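Druvulbridge Course Notes
Materials and Grouping, Unit 4
Sorting and Classification with Shaped Blocks
Handout revised 23/01/2022

4.1 Scope

Unit 3 dealt with the handling of single materials. This unit deals with sets. A set of blocks is described by its attributes (color, outline, surface, height, footprint) and by the values each attribute takes. Most of the errors seen in the July coursework came from mixing the two: "red" was entered as an attribute and "color" as a value. Check the column headings of your record sheet before you start filling in rows.

An attribute is usable for sorting if every block in the set has exactly one value for it. Color is usable if all blocks are of a single color. Outline is usable if the outlines have been named beforehand and the names do not overlap. "Round" and "cylinder" may not both appear in the same column. Size is usable only where a measurement is given.

4.2 Terms

Outline: the shape of the block seen from directly above when it rests in its stable position. A cylinder standing upright has a circular outline. The same cylinder lying on its side has a rectangular one. Record the position as well as the outline.

Face: any flat surface. A hexagonal prism has eight faces, two of them hexagonal.

Resting face: the face in contact with the board.

Finish: the feel or look of the surface. Use "smooth," "glossy," "matte" or "textured." Two terms may be combined where both apply. Do not use "rough," which the Prallden tables reserve for unfinished wood.

Cell: one combination of values, for example red and star. A cell may be empty.

4.3 Layout of the work surface

Blocks are spread over a plain board with enough space between them that each can be lifted without moving another. A board of one even color is preferred. Patterned surfaces interfere with reading outlines, particularly for learners working at a low eye level. Where two blocks touch or overlap from the observer's position, the observer moves; the blocks stay as they are until the record is complete.

The standard board in the Norow kit is 40 cm deep. Allow a clear margin of 20 mm along each side.
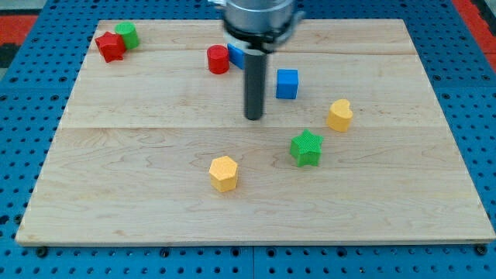
Two-way tables are the main tool of this unit. Write the colors across the top and the outlines down the side, then enter each block in its cell. Enter a block once only. For a mixed spread such as the one on the maple board, the columns are red, green, blue and yellow, and the rows include star and cylinder, each of which occurs in red and in green. These four blocks fill a complete two-by-two portion of the table. The yellow heart and the yellow hexagonal prism share a column and need a row each. The blue blocks need more care: one is a cube and the other is best entered as rectangular, with a note that it lies at an angle. Orientation is not an attribute of the block and does not get a row of its own.

4.4 Single-attribute sorts

Sort by color first. It is the quickest to check and gives the fewest disputes. Return the blocks to a mixed spread before sorting by outline, otherwise the second sort is carried out inside the first and the groups come out too small.

Sorting by finish is done last. Glossy faces change appearance with the angle of the light, so finish should be judged from at least two positions and confirmed by touch. A crosshatched surface counts as textured. If different faces of one block have different finishes, finish is not a usable attribute for that set (see 4.1).

4.5 Stability

A block standing on a narrow resting face can be knocked over by a small push. For an upright cylinder of uniform density, the tipping angle depends on the ratio of diameter to height. With the diameter equal to the height, the angle is 45 degrees. Taller cylinders tip sooner. Stars and hexagonal prisms laid flat are stable for all purposes of this unit. Hearts need a flat base if they are to stand upright.

4.6 Record sheet

Use the Peeters sheet, one per spread. Fill in the table before writing any comment. Corrections are struck through once and initialed. The comment box takes a maximum of 300 characters.

4.7 Exercises

1. Draw up a two-way table for a spread containing at least three colors and three outlines. Mark the empty cells.

2. Take the same spread and find two attributes that divide it into the same groups. If there are none, state this and give one pair of blocks that shows it.

3. Remove one block so that a color column becomes empty, if the set permits. Redraw the table.

4. Calculate the tipping angle for an upright cylinder 20 mm in diameter and 40 mm high.

Hand in the record sheets with exercise 4 on a separate page.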